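The Minutes

The secretary of the Nundanby Tenants' Alliance kept the minutes in the past tense and without adjectives. This was the house style, set out on a single sheet taped inside the cover of the ledger. Motions were recorded in full. Discussion was recorded as "discussion."

Item one was the rezoning of the Economou block. The owner had applied to convert thirty-three units on the north side to short-term use. The application ran to 451 pages, of which the Alliance had been given the first 50. The secretary recorded that a request had been made for the remainder. She had recorded the same request at the last meeting and the one before it, and the wording had become shorter each time.

Item two was the definition of a member. Under the bylaws a member was any person who slept in the district on four or more nights a week. A man in the second row asked whether he qualified. He worked nights and slept in the day. The chair ruled that a day could be a night for the purposes of the section. The secretary wrote down the ruling and underlined the word "purposes."

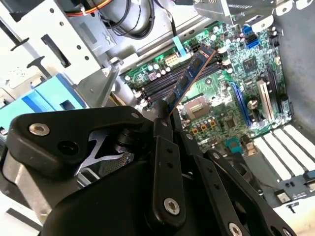
A memory module above the slots of a desktop board.

Item three was the vote. The Mondel procedure, adopted in the spring, required each building to caucus separately and report one figure. It had been designed for a district with nine buildings. There were now seven, two having been demolished, but the form still had nine lines. The delegates for the missing buildings had continued to attend. They sat together near the radiator and abstained.

The chair asked whether an abstention from a building that no longer stood should count toward quorum. Discussion.

It was the longest discussion of the year. The secretary put down her pen at the start and picked it up at the end. In between, a woman from the demolished building on Statevora Street explained how the stairwell there had worked: the light was on a timer, and the timer ran out between the third and fourth floors, so everyone who lived above the third knew the last flight by foot. There were eleven steps, then a landing, then five. She said that she still lifted her foot for the eleventh step in other places.
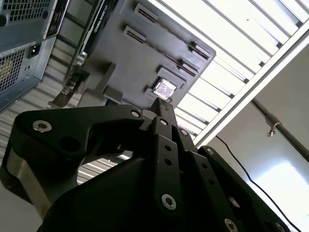
NUNDANBY, July 31, 2019

The hearing on the Economou application was held in the upper room of the county annex. The Alliance was allotted 10 minutes. Under the rules, a community body could speak to three matters only: traffic, drainage and the character of the district. Rent was not a matter. Neither was displacement, which the rules classed as an outcome.

The secretary had been chosen to speak on the grounds that she could keep to time. She had prepared a statement on drainage. It was accurate and it filled four minutes. She read it at an even pace, and the clerk entered it as received.

She then turned to the character of the district. She had no statement for this. She opened the ledger and read the attendance for the past year, building by building, including the two lines at the bottom of the form. After each of those she read the number of delegates present and the word "abstained."

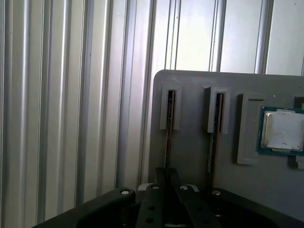
A board member asked her to confirm that the buildings in question had been removed. She confirmed it. He asked what the delegates represented. She said that the bylaws were silent on the point and that the Alliance had discussed it.

"With what result?"

She turned back to the page. There was the heading, the one word, and below it a blank space the height of her hand. On the night she had thought of it as a mistake in the layout.

"Eleven steps," she said. "A landing. Then five."

The clerk asked her to repeat the figures for the record, and she did.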